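Chapter 4
Laying Out a Work Surface

In this chapter:
Why surfaces are divided before work begins
Choosing a tape
Measuring and marking a grid
Bins and the space beside the grid
Care and removal

4.1 A Table Is Also a Tool

Most people who sort, pack or assemble small goods spend little time thinking about the table. They think about the parts, the boxes and the order sheet. Yet many of the errors recorded in a packing room start on the table itself. A part is set down in a convenient spot, a second part is set down next to it, and soon two orders have run together.

The packing room at Killora, a mail-order supplier of sewing machine parts, kept a log of its errors for one December. Of 800 orders packed, 79 had to be opened and checked again before they left the building. Junhao Dong, who supervised the room at the time, read through the log and found that most of the trouble came from parts that had drifted from one order to the next. The packers knew the parts well. They had no agreed place to put them.

Dong's answer was to mark the tables with painter's tape. Each table was divided into square cells, and each cell held the parts for one order and nothing else. The bins stayed outside the marked area. We will come back to the Killora room in Chapter 6, where we look at how work moves from one table to the next. 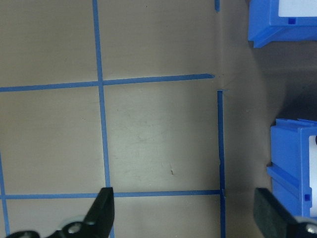

A grid of this type does two jobs. It tells the worker where a thing goes, and it tells anyone passing by whether a thing is out of place. The second job is easy to overlook. A supervisor who has to ask which parts belong together is looking at a table that has not been laid out well.

4.2 Choosing a Tape

Painter's tape is the usual choice for a first layout. It sticks well enough for daily use and can be lifted and moved when the plan changes. Blue shows clearly on tan, gray and white surfaces. On a blue table, use another color.

Wipe the surface and let it dry before taping. Old scuffs and stains will not affect the layout, but dust and crumbs under the tape will cause it to lift.

4.3 Measuring the Cells

Start with the largest item that will sit in a cell. Add enough room on every side for a hand to pick it up. For small boxed parts, a cell 20 centimeters on a side is a good starting size. For trays and folded cloth, 40 centimeters is better.

Put down the long strips first, then the cross strips. Press each strip from the middle toward the ends. Strips laid by eye often lean a little. A small lean does no harm on a sorting table, where the tape only has to separate one group of items from another. Where items must line up with a ruler or a cutting guide, use a square and mark the corners in pencil before taping.

Not every cell needs four sides. At the edge of a table, the edge can serve as a boundary, and a strip may stop short where nothing will be placed beyond it.

4.4 Bins and the Space Beside the Grid

Bins should stand within easy reach and off the cells. Labels should be readable from where the worker stands.

Key terms: cell, boundary, layout, drift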